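Section 6: Folding and Stacking Your Cloths

Print this page | E-mail this page

I fold cloths on a bare table, never on my lap, and I'd love for you to try it my way before you decide it's fussy! My set is the Brendero bundle from the shop in Fadthorpe (17 cloths, mixed colors), but any squarish ones will do.

1. Clear the middle of the table. A plant can stay if it's pushed well back.
2. Drop the cloths around the edges, any old way, and leave yourself a working patch.
3. Take one cloth, lay it flat and smooth it from the center out with your palm.
4. Bring the far edge down to the near edge, then fold side to side. You want a square, more or less.
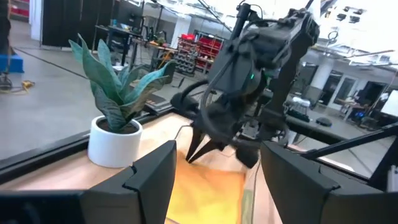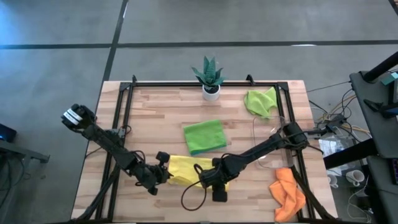
The green towel in the middle is what I call done. The orange one by the corner is still waiting its turn. 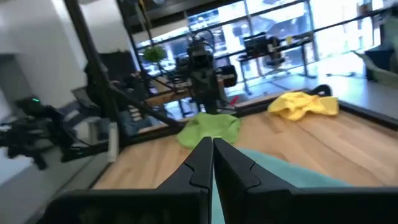
5. Turn the square so the folded side faces you, and start your stack there. I go by color (yellows first, then greens), but Qistina Nair swears by size and her shelf looks better than mine.
6. Stop at 6 to a stack. Any higher and mine slide over.

Note: Thin cloths like an extra fold. Thick ones don't, so leave them be.

Caution: Don't put away anything damp! I lost 2 good ones that way last December.

Reader comments

Araceli Cifuentes: Does this work for the Sindska waffle ones? Mine spring back open.

Qistina Nair: Fold those in thirds, Araceli, and put something heavy on top overnight.

Ngui: Did the whole drawer Thursday. Still can't get a square.

Contact | Copyright Fadthorpe Home Pages | Back to top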